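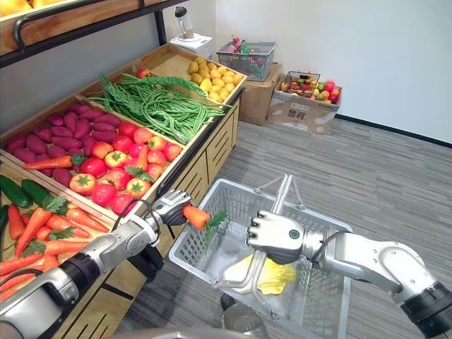
농산물 진열대 옆에서 당근을 장바구니 테두리 위에 들고 있는 양팔 로봇

설비 소식 | 피킹 로봇 2차 도입 예산 편성 안내

공유 12 댓글 3

Dultgate 설비기획실은 차년도 농산물 피킹 설비 도입 계획과 예산 편성 기준을 다음과 같이 안내합니다. 대상 사업장은 Fetisstead 물류센터와 Dromgate 매장이며, 각 부서는 소요 설비와 부대 비용을 구분하여 제출하여 주시기 바랍니다.

이번 계획은 포장되지 않은 채소를 낱개로 집어 고객 주문용 바구니에 담는 작업을 대상으로 합니다. 규격 상자를 다루는 기존 설비와 달리, 잎이 달린 당근이나 토마토, 고구마, 감자처럼 모양과 단단함이 서로 다른 품목을 한 진열대에서 처리하여야 합니다. 이에 따라 설비기획실은 흡착식 단일 그리퍼를 검토 대상에서 제외하고, 다지형 그리퍼를 장착한 양팔 구성을 기본 사양으로 정하였습니다.

1. 예산 규모
Fetisstead 물류센터의 배정액은 2909만 원, Dromgate 매장의 배정액은 2647만 원입니다. 사업장별 집행 한도는 3000만 원이며, 이를 초과하는 신청은 본사의 별도 심의를 거쳐야 합니다. 배정액은 임차료와 설치비를 포함한 금액이고, 바닥 보강이나 전기 증설 등 시설 공사비는 포함하지 않습니다. 공사가 필요한 사업장은 시설팀 예산으로 따로 신청하시기 바랍니다.

2. 도입 방식
본체는 Medve 계열 장비를 24개월 임차하는 방식을 우선 적용합니다. 구매를 희망하는 부서는 임차 대비 총소유비용 비교표를 첨부하여야 합니다. 비교표에는 그리퍼 손가락 부품의 교체 주기, 케이블 및 관절 커버의 정기 점검비, 소프트웨어 갱신료가 반드시 들어가야 합니다. 지난 1차 도입 당시 소모품비를 누락하여 하반기에 추가경정을 신청한 사례가 있었으므로 작성에 유의하여 주십시오. 그리퍼 소모품비는 사업장별로 월 230천 원을 기준으로 산정합니다.

3. 진열대 및 바구니 규격
경사형 칸막이 진열대를 계속 사용하는 사업장은 칸별 깊이와 기울기를 실측하여 도면으로 제출하여야 합니다. 바구니는 현재 매장에서 쓰는 손잡이형을 유지하되, 손잡이를 세운 상태와 눕힌 상태의 높이를 모두 기재하여 주십시오. 손잡이가 팔의 이동 경로에 걸릴 경우 작업 순서를 다시 설정하여야 하며, 이 비용은 설치비에서 집행합니다. 진열대 교체는 이번 편성에서 다루지 않습니다.

4. 제출 및 일정
신청서, 견적서, 배치 도면은 10월 30일까지 설비기획실 공용 문서함에 등록하여야 합니다. 서류 검토와 현장 확인은 11월 중 진행하며, 결과는 사업장별로 개별 통보합니다. 견적서는 두 곳 이상의 공급사에서 받아야 하고, 부가가치세 포함 여부를 명기하여야 합니다. 기한 이후 접수된 신청은 다음 편성 시기에 검토합니다.

신청 서식은 사내 게시판 설비 자료실에 있습니다. 품목별 파지 시험을 요청하려는 부서는 신청서 비고란에 품목명과 하루 평균 취급량을 기재하여 주시기 바랍니다.

Dultgate 설비기획실

최종 수정: 오전 9:40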